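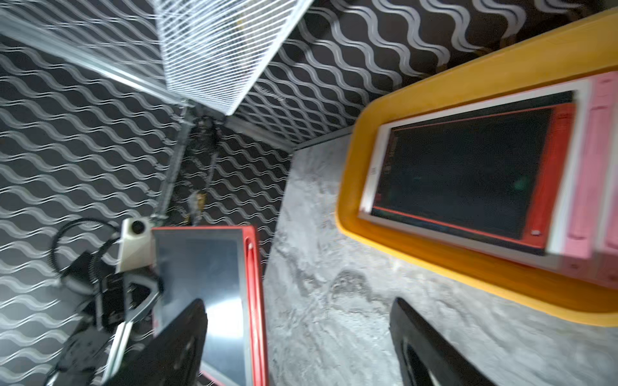
Red-framed tablet in its pink case, on the yellow tray.

Search Culico guides
2 min read

Tablet tray - quick setup

Get a tray with a raised rim. Mine's yellow, from Lemance, 11 inches on the long side. Flat surface, nothing under it.

Wipe tray first. Then the screen - dry cloth, no spray. Crumbs in the case will scratch teh back.

Case goes in, tablet goes in the case, screen up. Press the corners.

Charge to 70 percent before you put it away. Cable stays out of the tray.

Second tablet? Stand it up next to the tray, dont stack.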